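Open Day at Tralimeo: Sorting Cards by Robot Hand

Nov 24, 2023

The Tralimeo workshop opens its doors to visitors twice a year, in February and again before the winter break. We went to the second one and spent most of the afternoon with the engineer who runs the card-handling project. She asked that we leave her name out, as the work is shared among a group and she did not want to be the face of it.

The project is called Plulel. Its aim is easy to state: a robot hand should be able to take a card, hold it without bending it, and put it in the right slot of a tray. It has been going for 2 years.

"People expect something bigger when they come in," she said. "They see the arms and they think we are going to lift a car. Then we hand over a card and they look a little let down. After a few minutes they usually want to stay."

We asked why cards and not something with an obvious use. She said that cards are cheap, flat and easy to replace, and that they show up mistakes right away. A crease stays in the card. A slip is easy to see as well.

"With a wooden block you can squeeze too hard and never find out," she said. "A card tells you. You look at the corner and you know what the thumb was doing." 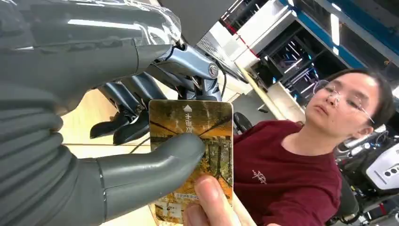
The handover is the part she talks about most. Putting a card down on a table is a matter of knowing where the table is. Taking one from a person is harder, as people move, and they let go at different times. Some hold on until they feel a pull. Others let go the moment the thumb touches the card.

"We had a long argument about who should let go first," she said. "In the end we decided the person should never have to think about it. If you find yourself waiting for the robot, we have done something wrong."

She doesn't think they are there yet. On a good day, she said, 70 percent of handovers go through with no one having to correct anything. The rest need a second try or a nudge. Visitors do worse than staff at first, then catch up fast.

The hands come in more than one design, and the group has not settled on a favorite. One has thicker fingers and a broad thumb, which gives a steady hold on something flat. Another is slimmer and reaches into narrow places better. She was careful not to say which will be kept.

"It depends on the week," she said. "Ask me after a bad session with one and I will tell you to buy the other."

The control software is written in house and goes by the name Negri. It began as a set of scripts for moving one finger at a time, and she described the early version as slow and hard to read. Much of it has been rewritten. The part that closes the hand is now short enough that new members of the group are asked to read it on their first day.

We asked about safety, given that the public had been invited in. She said the rules for an open day are much the same as for any other day. Speeds are kept low, and a member of the group stays next to anyone who is taking part.

"The floor tape does a lot of work," she said. "It is the cheapest thing in the room. You put down a yellow line and people understand it. You don't have to give a speech."
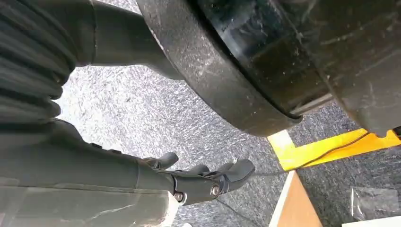
Cables are her other concern. She said that more time has been lost to cables than to any fault in the programs, and that every new person in the group learns this for themselves. A cable gets caught, or a plug works loose, and an hour goes by while everyone reads code that had nothing wrong with it.

"Now we check the plugs first," she said. "It took us a while to be that sensible."

Dust is a smaller problem, but it comes up. Carpet sheds, and lint settles on the larger parts. The group wipes things down when it remembers to. A hard floor has been on the wish list for some time.

The second half of the task is the sorting. Cards start in a pile and have to end up in the compartments of a cardboard tray. The tray was made by the group, with wooden slats as dividers, and it has been through several versions. The first had slots that were too tight even for a human hand. The current one has a large open section and a column of smaller slots, so that the easy and the hard cases can be tried in one sitting.

"We could order a nice plastic one," she said. "But then we would be stuck with it. With cardboard you change your mind, you get the knife out, and you have a new tray before lunch."

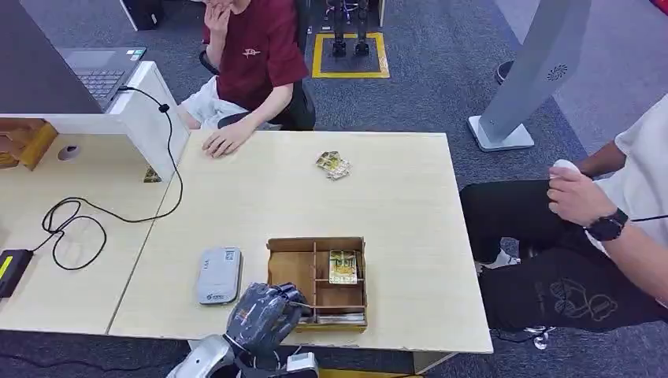 The sorting table at the Tralimeo open day, with cards in a pile and the divided tray beside the robot's hand.

Picking one card off a pile remains the weak point. Cards stick to each other, and a finger that pushes one will often push the next one too. The group has tried coming in from the side and from above. She prefers the side, though she said others in the group would give a different answer.

A partner firm, Prolura, has asked whether the same method could be used for paper labels and small envelopes. She was open to it but made no promises.

"Envelopes are soft in the middle," she said. "A card at least stays a card. I would want to see a lot more of these go well before I say yes."

Her own plan for the winter is modest. She wants to record more handovers with people who have never done it before, and she wants the pile problem looked at by somebody who hasn't spent months on it. The next open day is in February, and visitors will again be able to hand over a card themselves. Places can be booked at the front desk.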